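Left arm gripper stays closed on fabric after a protective stop – safe release procedure?

Posted by Dariusz Sobczak
Community Help > Dual-Arm Cells > Faults and Recovery

Our department at the Batthorpe site operates a two-arm cell for bag packing and unpacking trials. The controller is an Atis unit running the standard supervisory software, and the task sequence was prepared by our own staff. The cell had been in regular use since February without a recorded fault.

During run 81 of the current series, the left arm was commanded to withdraw from a canvas tote bag. The controller reported a force limit violation on the wrist axis and placed both arms in a protective stop. After the stop was acknowledged, the right arm accepted commands as normal. The left arm also returned to a ready state, but its gripper would not open. The open command was accepted, a timeout followed after 10 seconds, and the gripper fault returned.

The same fault has since occurred on 6 further runs. In each case the gripper was inside the bag when the limit was exceeded. We have not seen it on the paddle cases, which are handled by the right arm.

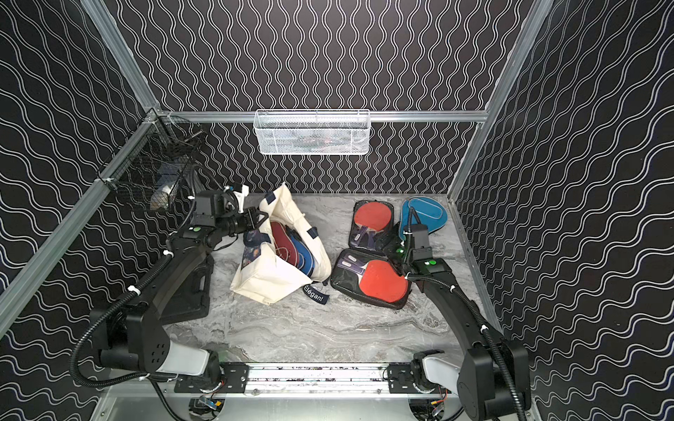
Left gripper at the opening of the tote bag, with the right arm over the paddle cases.

Our present practice is to remove power from the cell and free the fabric by hand. On the last occasion the left arm dropped a short distance when power was removed, and a technician's hand was close to the wrist at the time. There was no injury. The event has been entered in our safety log as a near miss, and the cell is out of service until a written release procedure is in place.

We would be grateful for advice on two points. First, is there an accepted method of opening the gripper without removing power from the arm? Second, should the force limit be raised for work with soft goods? The present setting is 22 newtons.

Idris Rowlands
Accepted reply

Please do not raise the force limit. A higher setting would allow the arm to pull harder on caught fabric before stopping, and it would not address the gripper fault.

The behavior you describe is consistent with a gripper that has closed on a fold of material and is holding its last commanded torque. On our cells, the acknowledgment clears the arm fault but leaves the gripper driver latched. The open command is then accepted by the supervisor and refused by the driver, and a timeout is reported. I would expect your event log to show the gripper driver in a latched state after the acknowledgment. Please confirm this before proceeding.

The procedure in use at our facility is as follows.

Keep all persons outside the enclosure and leave arm power on. Place both arms in hold, including the one that is not at fault. Reset the gripper driver separately from the maintenance page, then command the gripper open at the lowest available speed. If it opens, withdraw the arm straight up in small steps – do not resume the stored path, as it may begin with a sideways movement.

If the gripper does not open after the second attempt, treat the matter as a manual release. Support the arm mechanically before power is removed. We use a padded stand under the forearm and a second one under the wrist. A colleague holding the arm is not an acceptable substitute. Lock out the supply, confirm that the arm is resting on its supports, and only then reach in to free the fabric.

You should also review the approach depth. If the fingers enter well below the rim, they are likely to gather the lining or the contents along with the intended item.

Tuhumury

We had this with a laundry bag. Changing the finger pads to a smoother type helped. I do not have the part number to hand.

Dariusz Sobczak

Thank you both. The log confirms that the gripper driver remained latched after each acknowledgment. The separate reset opened the gripper on the first attempt in a supervised test with a folded cloth. We have ordered two padded stands from Brusine and will keep the cell out of service until they have been fitted and the procedure has been signed. The force limit will remain as it is.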